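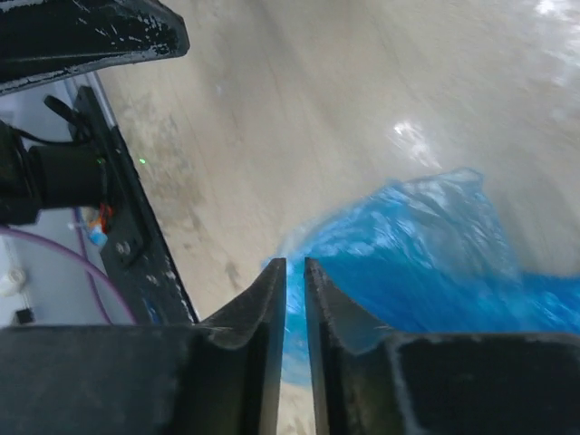
Curbside stopped taking plastic bags, where are yours going?

marlina_c
So the city sent the postcard in February and as of this month no more bags or film in the blue cart. I have a closet shelf that is basically one giant bag full of bags. My sister says just trash them. I can't quite do it! Anyone found a drop-off on the east side that really takes them?

tavion67
The Provel on Rivera has a bin inside the first set of doors. Grocery bags, bread bags, the wrap off paper towels. They have to be clean and dry. I go Friday mornings and it usually has room. By Sunday night it's overflowing and people just leave stuff on the floor.

Luuk V
I'll be the grump. I used to drive a route, and a lot of what went in store bins got tossed because of receipts and food in it. One greasy bag and the whole bale gets downgraded. I'd rather people used fewer and put the rest in the trash where they won't wrap around the sorting equipment.

marlina_c
Luuk, I hear you, but I already have them. They exist. They're on my shelf.

Luuk V
Then line your bathroom trash cans with them. You'll be through the pile by summer.

ratihchin
We did that for years and it works great for the little cans (the colored ones from the produce stand are too thin though, they split the second you tie them). I also keep a few in the car for muddy shoes and one in my gym bag.

tavion67
Not sure I buy that everything gets tossed. My cousin works at the Drolholm yard and they ship film out every week, it goes into deck boards. Were you hauling before they changed contractors?

Luuk V
Yeah, I quit 3 years back. Could be better now. I'd still want to see it.

jailson_a
Does anyone know if bubble mailers count? I have 34 of them from selling records and the bin sign just says "film."

ratihchin
All-plastic ones yes, pop the bubbles and peel off the label. The paper ones with bubble inside, no.

marlina_c
OK, Provel it is, and I'm keeping a handful for the bathroom. Thanks all, even Luuk :)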